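Pluteo water-writing cloth, four-column grid

The Pluteo is a reusable practice cloth for brush calligraphy. You write with plain water, the coating darkens where the brush lands, and the marks fade as the cloth dries. I used it for 28 sessions with the same set of brushes.

The cream sheet is printed with brownish-red squares, each divided by dashed center and diagonal lines. The dashes are thin enough to stay out of the way of the stroke. Line spacing held true across the whole sheet — I checked it with a steel rule.

Response time is good. A loaded medium brush gives a full dark mark at once. At 62 percent humidity, fading took 400 seconds, slower than the Vulska cloth I used before. A heavy brush carries too much water for one square and tends to drip on the way over. Blot it first.

Creases are the weak point. The cloth ships folded, and the fold lines pull water sideways for the first week. Rolling it around a tube helped. Ironing is not advised by the maker.

Edges are unhemmed and had begun to fray by session 20. Price was 75 with shipping, high for a single sheet.

Konrad Szulc

Last updated: March

Related reviews
Jurosard brush rack, six hooks
Rojanasak ink stone, small
Vulska water cloth, second version

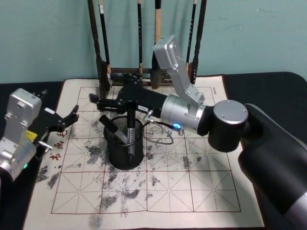 Can ordinary ink be used on a water-writing cloth?

Ink stains the coating permanently, so use clean water and keep a separate brush for it.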